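3.2 Seed lots and packaging

Seed was collected from households in the Kullow valley between the end of harvest and the following October. Each household was asked for one lot of climbing bean, kept as it would normally be kept for sowing, and was given a replacement lot of certified seed in return. In all, 36 households took part. Lots that contained more than one variety were sorted by seed coat colour, and only the largest fraction was used. Most of the material was the local landrace known as Fitemow, a late, white-seeded type that is grown up poles and picked dry.

The containers in which the lots arrived fell into four groups: glass jars with metal lids, cloth sacks, paper envelopes and reclosable plastic bags. Several households used two layers, most often an envelope inside a jar. These were assigned to the group of the outer container, following Krawczyk [11], on the grounds that the outer layer sets the upper limit on exchange with room air. The rule is a crude one. A paper envelope inside a jar buffers short changes in humidity in a way that loose seed in a jar does not, and the effect is taken up again in Section 5.

Reclosable bags need separate comment. Their walls pass very little water vapour over a single winter, so that the closure is normally the weak point. Hrytsenko and Le Goff [7] reported that bags closed by untrained users leaked most often at the two ends of the track, where the side weld meets the profile, and that a second pass of the fingers removed most of this variation. Creasing close to the track had a smaller effect in their trials, though it was harder to reproduce. Coloured tracks are sold as an aid to closing, but we know of no test in which colour was varied and everything else was held constant. 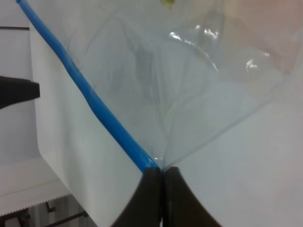

Figure 1. Clear plastic bag with a bright blue zip-type seal; the film is creased where it is gathered.

Bags were not opened on receipt. They were weighed, labelled on the outside and placed in the same store as the other containers. The store was an unheated ground-floor room with a single north-facing window and no direct sun. Temperature and relative humidity were logged at shelf height throughout. Jars were kept upright. Sacks were laid flat in a single layer, as they had been in the majority of homes.

No attempt was made to bring the lots to a common starting moisture content. Doing so would have made the comparison between containers cleaner, but it would also have removed the feature of most interest, namely the state in which seed is in fact put away. Dalisay [4] took the opposite course and dried all lots over silica gel before packing. Her results are therefore best read as the performance of the container alone, and ours as the performance of the container together with the habits of the person filling it.

3.3 Moisture determination

Moisture content was found by oven drying of ground seed, with two working samples drawn from each lot and a third drawn whenever the first two disagreed by more than the permitted tolerance. Beans are large and oily enough to clog a fine mill, so a coarse setting was used and the mill was brushed out between lots. Grinding was kept short to limit heating. All results are given on a fresh weight basis.

Weighing was done on one balance, read to the nearest milligram and checked against a reference mass at the start and end of every session. Drift within a session was corrected linearly. Dishes were cooled in a desiccator before the final weighing, and the desiccant was replaced as soon as the indicator began to turn. The order of lots within a session was drawn at random, so that any remaining drift would not fall on one type of container.

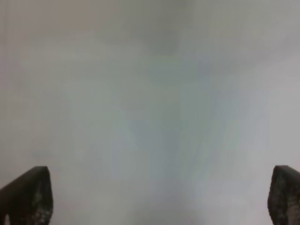 Figure 2. Smooth grey surface, out of focus.

Water activity was measured on whole seed in a sealed chamber. Readings were accepted once they had been stable for the period recommended by Arai [2], who found that whole beans settle far more slowly than flour and that early readings tend to run high when the outer coat is damp. For a small number of lots the reading did not settle within the working day. These were left overnight and read in the morning, and they are marked as such in the data tables. Leaving them out does not change the ranking of the containers.

The relation between water activity and moisture content was fitted separately for white-seeded and coloured lots. The two curves cross at low moisture and part again at the damp end, where the coloured lots held slightly more water at the same activity. Zandidov [15] described a similar divergence and put it down to coat thickness. We did not measure coat thickness and make no claim on the point.

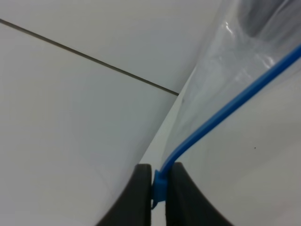
3.4 Germination tests

Seed for germination was drawn from the same lots after moisture samples had been taken. A total of 3,000 seeds were set between rolled paper towels, of which 1,270 came from jars and 760 from reclosable bags; the rest came from sacks and envelopes. The numbers are uneven because they follow the quantities supplied, and the analysis in Section 4 weights each lot accordingly.

Rolls were stood upright in trays under a loose cover and kept in an incubator. Trays were moved one shelf down each morning, the lowest going to the top. Normal seedlings were counted at the first and final counts and removed. Abnormal seedlings, hard seeds and dead seeds were recorded at the final count only. Two assessors scored every roll independently, neither knowing which container the lot had come from. Where they differed, Cabanatuan's descriptions of cotyledon damage [3] were used to settle the class.

Hard seeds caused some difficulty. In very dry lots a proportion of seeds took up no water during the test, and standard practice is to report these separately from the dead. From the grower's side the distinction matters less, as a seed that has not moved when its neighbours are climbing will usually be replaced. Both totals are therefore given – germination with hard seeds included, and germination without them.

Fungal growth was noted as present or absent on each roll. No surface treatment was applied beforehand, and rolls with heavy growth were not repeated. Infection was scored separately from germination, and a seed that met the definition of a normal seedling was counted as one even where growth was visible on the coat.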